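Salmon Pink

Salmon pink is a warm, pale color between pink and orange, named for the flesh of the fish. It is a wonderfully flexible shade – soft enough for bedding, lively enough for a party dress – and dyers have loved it for generations.

The town of Atance became known for the color through its Tasance cloth, a light cotton dyed in two baths. The first bath is a weak yellow, the second a rose red. A full batch takes 18 hours and colors 40 bolts. Every September the dyers hang new cloth across the main street, and it looks glorious!
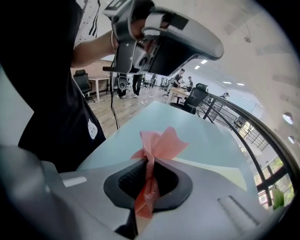 Why does salmon pink look more orange under a lamp?
Warm bulbs give off more yellow and red light than blue, so the orange side of the color comes forward.

See also: Coral, Peach, Rose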